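Spring walk-through checklist, Serra Street building, with my notes

Okay, I did the April walk-through a little early this year so we'd have time to order parts before it gets hot in there. Same list as last time, same order, and I've put my comments under each line so you can skip the ones that say OK (I know you will, Krum). If something is marked FIX, it has a name next to it. If the name is yours and you think it shouldn't be, come find me.

1. Front entrance, door closer and mat
OK. The closer was slamming in the winter and now it isn't. The mat curls up at the left corner, so I flipped it around and now it curls up at the right corner. New mat, please. I'd love the heavier kind with the rubber edge, like the one at the Vurnier place.

2. Exit signs and emergency lights
FIX (Ignacio). I held the test button on every one of them until my thumb hurt. The light over the back stairs came on, thought about it, and went out. Battery, I'm guessing. The sign by the restrooms is fine but it's so dusty it looks brown.

3. Fire extinguishers
OK. Tags are current, pins are in, needles in the green. The one by the kitchenette had a coat hanging on it again. Joanne says it isn't hers and I believe her, but it was a very nice coat and I put it in the lost and found.

4. Stairs and handrails
FIX (me). Third bracket from the bottom on the back stairs is loose. I got the screw to bite a bit by hand, but it needs a longer one. I've got a jar of them at home and I'll bring a few in. The treads are good, and the yellow strips Adalberto put down last fall are holding up great!

5. Extension cords and power strips
FIX (everybody). We talk about this one every single time. A power strip plugged into a power strip is a no. A cord under a rug is a no. I pulled two out of the upstairs office and they're on my desk if you want to visit them. The space heater goes straight into the wall or it goes home.

6. Hoses, ducts and flexible connections
Mostly OK. I went along all of these with a flashlight, feeling for splits and soft spots. The drain hose on the dehumidifier is stiff but sound. The dryer vent had a good amount of lint in it (cleaned, and yes, I washed my hands). With any corrugated hose, bend it gently and look down in between the ridges, where the cracks like to hide, and check both ends while you're at it.

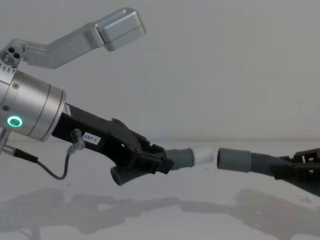 Grey corrugated hose, the two ends with a gap between them.

The Gruline spare in the supply closet has a cut end that's pretty ragged. Trim it square before anybody uses it, or it won't seat and you'll be mopping. Ask me how I know.

7. Water heater and shutoffs
OK, with a comment. No drips, and the pan was dry. The shutoff tag had fallen off and was lying behind the tank, so I wired it back on. I'd still like Tracey and Ignacio to each go down there and put a hand on the valve, so that more than one of us can find it in a hurry. It takes two minutes. I'll even hold the flashlight.

8. Storage room shelving
FIX (Tracey). The label on the tall unit says 200 pounds a shelf, and I'm looking at the top one with all those boxes of old catalogs and I don't love it. Heavy stuff goes down low. Also the unit by the window isn't anchored to the wall at all, it just leans there looking confident. Cleltel sells a strap kit and I put two on the order form.

9. Ladder
OK. Feet are good, the spreader locks, no cracks. Please put it back on its hooks when you're done and not across the fire door. I moved it twice during this walk-through alone.

10. First aid kit
FIX (Joanne). We're down to the tiny bandages and one enormous one. Burn gel expired. The eye wash is still good through the end of the year. Somebody used all the tape, and I suspect gift wrapping.

11. Parking lot and outside lights
OK except for the pothole by the dumpster, which is now big enough to have a personality. I put a cone in it. Adalberto has called the landlord and is waiting to hear back. Outside lights came on at dusk, all but the one over the side gate. Bulb's on the order form too.

I'll go around again for the FIX items once the parts show up. Write your initials next to your line when it's done, the sheet is on the clipboard by the time clock, and the pen is on a string now so please leave it on the string.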